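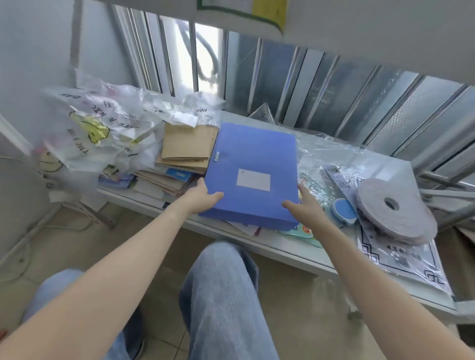

The case against the label maker

Most advice on home paperwork starts with categories. Buy the box, print the label, then decide what belongs under it. I have followed this sequence through three desks and one move, and I now think the order is wrong. A label should be the last thing applied to a file box, and in many households it should stay blank for months.

The problem is one of information. On the first evening of sorting, you do not know what you have. You know there are envelopes, notebooks, a few booklets, and packing plastic that arrived around something else. Any category written at that point is a guess, and a guess on a lid has consequences. Once a box says "Insurance," a warranty that mentions insurance goes into it, and so does the letter that came in the same envelope. Six months later the box holds whatever the word could be stretched to cover.

When I kept the books for Imhof, a small repair shop, we had 30 boxes with typed labels. In October, before the annual clear-out, I checked the contents against the lids. In most of the boxes the label described the bottom inch of paper and very little above it. The one system that held up was the dated one: each box got a start month when it was opened and an end month when it was full. Retrieval took a little longer per sheet. Misfiling was close to zero.

The usual objection is that a blank label defeats the purpose of a box. I disagree. A rigid box does three jobs before anyone writes on it. It keeps edges flat, it sets a limit on volume, and it can be lifted off a crowded table in one piece. The last is worth more than it sounds. Loose paper cannot be moved without being re-sorted, so it tends to stay where it was put down. A closed box can go to the shelf tonight.

The limit on volume matters too. My rule is one box per half year. When the lid stops closing easily, something has to leave. The Druswood planner I used for a while recommended adding a second box at this stage – a convenient answer if you sell boxes. In my experience the second box fills at the same rate as the first and is opened half as often.

Supplies deserve the same suspicion. Tape, spare envelopes and unused notebooks are not paperwork, yet they are usually stored with it and take up most of the surface. They should be cleared first, along with bags and wrapping. Sorting goes faster on a bare patch of table the size of two open folders.

I would write on the lid only after looking for the same kind of document three times and finding it in that box each time. By then the name has been tested. Use pencil if the label will take it.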